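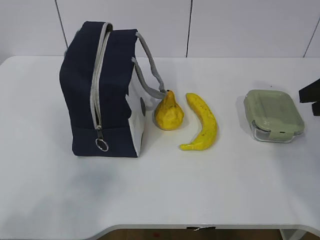
Pouran Mahmoudi
@pouranpacks · September 2, 2023

Lunch bag notes, part 4. Insulated soft bags for school and work, and how to load them so the fruit survives. Thread.

1/
Shape first. A tall box shape beats a flat envelope shape for anything with a lid. Containers stack, the centre of gravity stays low, and the bag stands up on the bench while you load it. The navy one I'm using is a tall upright box with rounded corners.

2/
Rounded corners cost you volume. Square containers bind at the corners before they reach the walls. Measure the flat part of the base, then buy containers to that figure. My Otard set fits one of my bags and jams in the other.

3/
Zipper path matters more than zipper brand. A zip that crosses the top and continues down the side lets the lid fold well back, so you can slide a container in instead of dropping it. Downside: more zip, more places for cold air to leak.

4/
Put a key ring on the zipper pull if it doesn't have one. Small fingers and gloved fingers both manage a ring. In February here that covers the whole household.

5/
Fruit order. Pear and banana are the two that bruise, and they bruise differently. A pear goes stem up against a side wall, with a folded cloth napkin under it. A banana goes in last, on top, curve following the wall. Never under the ice pack.

6/
For checking fit I use play fruit. Same job as a pear, no brown spots by noon.

7/
Handles. Webbing should be stitched into the body and not only into the lining. Give it a firm tug before you pay. A long loop is handy for a hook but it flops over the front of the bag when the bag is on a counter.
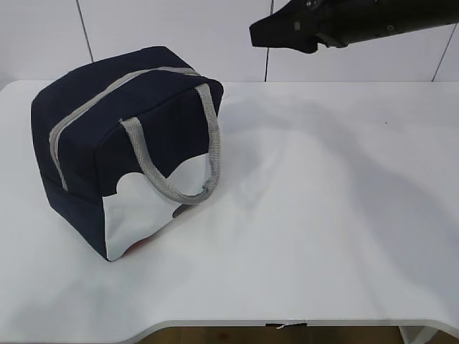
Navy bag, zip side. Grey webbing handle, white cloud-edged panel on the front.

8/
Light panels on dark bags: the panel shows the grime first. Dish soap, soft brush, cool water, air dry with the zip fully open. I don't machine wash insulated bags. The foam in my old Brasta went lumpy after one cycle.

9/
Ice pack goes flat against the back wall, upright. Tested with a fridge thermometer: yogurt packed at 4 degrees was at 12 by lunch with the pack upright, in a room at 20. I haven't repeated it with the pack lying on the bottom.

10/
Creases across the top panel are normal on a soft bag and come back every time it is folded. Store it unzipped and standing, with a tea towel inside.

11/
Andri Marti asked whether a hard-sided box would be simpler. For soup, yes. For fruit and a sandwich I still prefer fabric, as it gives a little in a crowded locker.

12/
Next thread: thermos gaskets, and where to find replacements.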